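Todor Atanasov
12/20/24
Thread: the shape-sorting board, and why I stopped buying other toys for a while

1/
Good evening to all. Some people asked me after my last posts which toy survived the whole year in our home. It is a peg board. You have a thick board with holes, and each peg has its own hole. I will write a few posts about it, because the answer is longer than I thought.

2/
I bought it in July from a small seller called Hrnčiar, second hand. The price was 700 in our money, with postage. A new one from Mimum costs 1000, and I did not want to pay this for something which maybe goes under the sofa after one week.

3/
My daughter was not yet two years old then. In the first days she only took the pegs out and gave them to me, one after the other. I put them in, she took them out. I was a little disappointed, but my mother said this is also learning, and I think she was right.

4/
The round one went in first. Of course it did, you can turn it how you want and it is always correct. For many weeks she did the round peg, clapped, and left the room.

5/
The square is a different story. It must come straight from above, and the sides must agree with the sides of the hole. If you are only a little bit turned, it sits on the edge and refuses. She pushed it with the full hand, and then with the forehead.
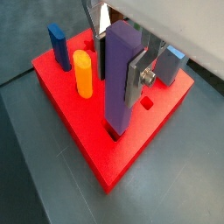

6/
What helped us was to go slowly. I showed her to hold the peg high, bring it down until it touches, and then turn it very softly until it drops. I did not say "no, wrong". I said "turn, turn". Now she says it also, to the peg, and sometimes to the cat.

7/
The star is still the hardest for her. So many points, and she wants to solve it by force. Some evenings I hide the star peg in my pocket, so that we can finish in a good mood. Please do not judge me.

8/
About colours. I like that the pegs are strong, simple colours on a red board. We say "purple" and "yellow" many times in a day. But I noticed she learned the place of each peg before its shape. When I turned the board to the other side, she was completely lost – for two days only, then it was fine.

9/
A practical thing: put the board on a table and not on the carpet. On the carpet it moves and tilts, and the child becomes angry with the wrong thing. Ours has a low table from Povstead, and the height is good for standing.

10/
Somebody asked about the Wekatetti set, the one with 100 pieces. We borrowed it from my cousin. It is nice, but for us too early. She made soup from it. I returned it with one piece missing and I am still looking.

11/
If you buy a used one, ask the seller if all pegs are there, and try each one in its hole. In a damp flat the fit can change, I was told. I rubbed one corner of our star with fine sandpaper and it goes better now.

12/
That is all from me tonight. If your child does the star before the age of two, write to me how. I will read the answers tomorrow after breakfast.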